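Semix hand-held gripper kit - Set-up guide, section 7: Working on soft surfaces

Applies to paired use on beds, sofas and other padded furniture.

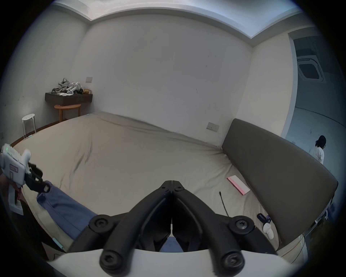
7.1 Preparing the bed

1. Choose a bed that can be reached from at least one long side.
2. Lay a single plain sheet. Creases may be left in place.
3. Place the cloth to be handled on the near half of the bed. A blue cloth on a beige sheet gives enough contrast for the default profile.
4. Move charging leads and other cables clear of the cloth.

Note: Small items such as booklets and soft toys may stay on the bed if they are more than 200 mm from the cloth.

7.2 Checking the grippers

1. Check the four large screw heads near the base of the jaws, two on each side. Tighten by hand only.
2. Check the two smaller fasteners near the tip.
3. Close the jaws fully. The tips must meet without overlap.
4. Switch on both grippers and wait for the green indicator light on each.

Caution: Do not use a gripper if the white housing is cracked. Keep fingers out of the jaw linkage at all times.

7.3 Recording a fold

1. Start a new session in Khamphan and select 'Soft surface'.
2. Hold both grippers over the bed with the jaws open and pointing at the cloth.
3. Lower the tips until they touch the cloth, then close the jaws. Do not press into the mattress - this can trap the sheet along with the cloth.
4. Lift, fold and release at a steady speed.
5. Raise both grippers clear of the cloth before ending the recording.

The longest single recording is 305 seconds. Khamphan saves the file and opens a new one when this limit is reached.

7.4 Storage

Switch off each gripper before putting it away. Spare grippers may be kept together on a shelf with the jaws closed. Recharge any unit showing less than 70% before the next session.

Section revised Fri 8 March by Azra Dumitrescu. Replaces the sheet supplied with the Irnden jaw set.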